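Brungate Day Spa and Guest Rooms
Opening inspection, treatment wing and overnight rooms
September 13, 2024
Inspected by: Bilal Abou Jaoude

Marks: OK, FIX, or WATCH. Comments are mine, and so are any spelling mistakes.

Treatment room 1

Table legs locked, cable tension even: OK
Face cradle holds under hand pressure: FIX. It sinks like an old elevator. Table stays closed until the clamp is replaced.
Towel warmer thermostat: OK
Oil bottles labeled and dated: WATCH. One says "the good one." Please write what is in it.

Treatment room 2

Brisitz hydraulic table, up and down: OK, with a groan at the top that clients may take personally.
Floor free of oil: FIX. I found the patch with my left heel.
Hot stone heater, cord and plug: OK
Stone thermometer present: FIX. Present in January, according to the last sheet. Testing stones on your own wrist does not count.

Sauna and steam

Marchetti heater guard secure: OK
Sand timer: WATCH. It takes 20 minutes to run one way and sticks on the way back.
Emergency button: OK. Reception answered in 5 seconds and asked if I wanted tea.
Door opens outward without a latch: OK
Drain cover: FIX, two screws missing.

Overnight rooms

Most of our massage guests who stay over go straight to bed, so the path from door to pillow matters more than the brochure does. Rooms are checked for trip hazards, switches within reach, and furniture that stays where it is put.
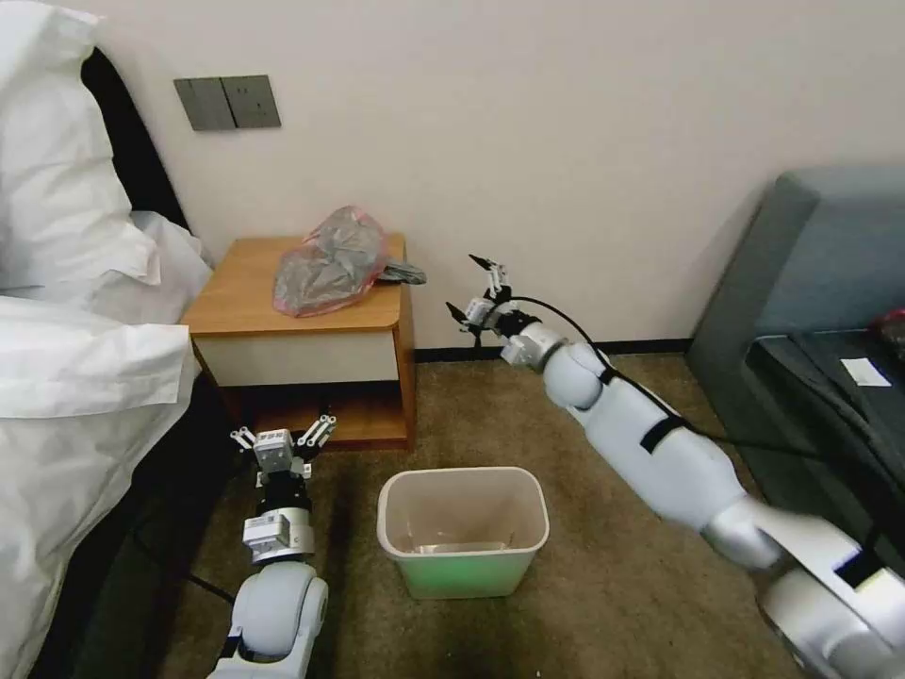

Bedside switch and outlet, above the nightstand.

Switch plates tight to wall: OK in all rooms
Carpet edges flat: OK
Smoke alarm test: OK, and my apologies to the couple next door.
Spare blankets stored off the heater: FIX in the linen closet. I moved them. They had moved back by lunch.

Paperwork

Intake forms ask about blood thinners and pregnancy: OK
Therapist licenses on display: WATCH. One is behind the fern.
Plamach service contract for the boiler: paid, 583 dollars. The quote for a new boiler is over 800, and I suggest we look at it before the cold does it for us.
First aid kit: FIX. Contains one bandage and a menu.

Recheck of all FIX items before the next booking in each room. Sheet goes back on the hook by the laundry door, with the pen.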